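Chapter 6

Planning and Paying for a Two-Arm Cell

What this chapter covers

Earlier chapters dealt with choosing a task and with measuring how long that task takes when a person does it. We now turn to money. By the end of the chapter you should be able to draw up an equipment list for a small cell, separate the costs that fall once from those that come back every year, and read a supplier's quotation well enough to see what it leaves out.

The examples use bench work on electronic assemblies: plugging in connectors, placing boards in holders, moving wire bundles out of the way. Parts of this kind are light, so the arms can be small, but they are also awkward. A wire bends. A plug must go in straight. A board must be held firmly without pressing on its components. These difficulties have a direct effect on the budget, and most of the surprises in a first project come from them.

Key terms

Capital cost: money spent once to buy or build something that will be used for several years.

Running cost: money spent regularly to keep equipment working, including power, spare parts, service visits and staff time.

End effector: whatever is fitted to the end of the arm to do the work, such as a gripper or a suction cup.

Fixture: a holder that keeps the workpiece in a known position.

Integration: the work of making separately bought items operate together as one system.

Contingency: a sum set aside for costs that cannot yet be named.

6.1 The price of the arm and the price of the cell

People planning their first cell usually begin with the arm. They look up a price, double it if two arms are needed, and treat the result as a first estimate. The estimate is nearly always too low, and the larger the share of small items in the cell, the further out it will be.

Consider the case used throughout this chapter. Kurkel is a small firm that assembles control units for heating equipment. Each unit contains a circuit board with wiring that must be connected before the cover goes on. The firm wanted to try the wiring step with two arms, one to manage the wires and one to work at the board. It asked two suppliers, Huvell and Halvorsen, to quote.

Huvell quoted for arms, controllers and grippers. Halvorsen quoted for the same items together with cameras, mounting brackets, a table and twelve days of setting up on site. The second figure was a good deal higher, and the first reaction at Kurkel was to set it aside. Only when the two quotations were written out side by side, line against line, did it become clear that they were not offers for the same thing. Once the missing lines had been added to the Huvell offer, the gap between the two was small.

The lesson is a simple one. Before comparing totals, make your own list of what the cell needs and fit each quotation to it. Where a supplier has left a line empty, write in what it will cost you to fill it, even if you intend to do the work with your own staff.

6.2 Drawing up the equipment list

The best way to begin the list is to stand at a bench where similar work is being done and write down everything you see, starting at the workpiece and moving outwards. Do this before opening a catalogue. A catalogue shows items one at a time and against a plain background, and it is easy to forget the parts that join them.

At the workpiece you will find something that holds it. Next come the grippers and any cameras fitted to them. Each camera has a cable, and that cable must have enough slack to follow the arm. Then there is the table, which must be large enough for the work and steady enough not to shift. Past the table are the power supply, the remaining cables, the stands and the space in which people move.
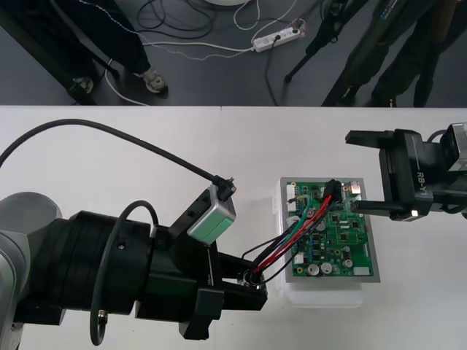
Figure 6.1 Two arms at a circuit board. The board is fastened to a metal plate on a raised plastic box, and the left gripper holds a bundle of wires. Note the cables and power strip on the floor behind the table.

Several of the items in Figure 6.1 would be missed by a buyer who thought only of arms. The plate and box under the board cost little as objects, but in a production cell the same job would be done by a purpose-made fixture, and that has to be drawn, cut, checked and very often altered. The cameras on the grippers are a separate purchase in many quotations. The floor raises a different point. Loose cables may be tolerated for a short time in a trial area, but a permanent cell needs trunking or covered runs, and someone has to fit them.

When the list is complete, mark each item with one of three letters: B for items to be bought, M for items to be made in your own workshop, and H for items you already have. Treat the H items with care. A table that is already in the building may be needed elsewhere, and a computer that is spare in August may not be spare when the cell is ready to run.

6.3 Once-only costs

Capital costs can be grouped under five headings.

Machinery. Arms, controllers, grippers and any spare fingers. Gripper fingers are often shaped for a particular part, and if the cell is to handle both flat boards and round plugs, two sets may be needed.

Sensing. Cameras, lighting and the mounts that carry them. Ask whether cables and brackets are included.

Fixtures and furniture. Holders, plates, tables and stands. Allow for at least one full redesign of the main fixture. Kurkel allowed for none and paid for two.

Site work. Power sockets, network points, cable runs, guarding and changes to lighting. This work is often charged to a different budget within the firm, and for that reason it drops out of the project estimate altogether. Put it in, whoever pays.

Integration and training. Days of skilled time, either bought in or taken from your own staff. Work out the daily cost of your own people and enter it in the same way as an outside invoice.

6.4 Costs that come back

The second half of the budget deals with what happens after the cell has been handed over. Software licences, where they apply, are usually charged by the year. Gripper pads wear. Cables that flex with every movement have a limited life and should be replaced before they fail, so a spare set belongs on the shelf from the first day.

Service intervals are often stated in hours of use. If a supplier asks for an inspection every 2000 hours, a cell running on a single shift may reach that point once in a year, while the same cell on two shifts will reach it twice. The number of shifts must therefore be settled before the running costs can be filled in. This sounds obvious, yet many project plans give a figure for servicing and say nothing at all on the hours behind it.

Staff time also continues. Someone must load boards, clear faults and check the finished work. A cell rarely removes a whole job. More often it removes part of several jobs and adds a new task, and the budget should show both.

6.5 Planning a trial

For work with flexible parts such as wires, it is wise to pay for a trial before placing the main order. Some suppliers will run one at their own premises. Others will lend or hire out equipment. Kurkel hired two arms through a firm called Nondden and set them up in a corner of its stores.

A trial should have a fixed end, a fixed budget and a written question. Kurkel's question was whether the connectors could be fitted to 1102 boards taken from normal stock, with no hand sorting beforehand. The firm did not expect every board to succeed. It wanted to know how many would fail and, for each failure, what had gone wrong, so that the cost of a better fixture could be set against the cost of putting boards right by hand.

Keep trial costs apart from those of the final cell. Hired equipment goes back, temporary tables are taken down, and fixtures made in a hurry are seldom good enough to keep. What carries forward is the record: timings, faults, drawings and the corrected equipment list.

6.6 Contingency

No list is complete. Set the contingency according to how much is still unknown, and write down the reasons for the sum chosen. A cell copied from one that already runs needs little. A first cell handling wires, with a fixture that has not yet been drawn, needs considerably more. Review the figure after the trial, when several of the unknowns will have become ordinary lines in the budget.

Before you continue

Choose a bench task that you are able to watch in person. Draw up an equipment list by the method in Section 6.2 and mark each item B, M or H. Keep the list by you, as the next section adds prices to it and shows how to spread the capital cost over the working life of the cell.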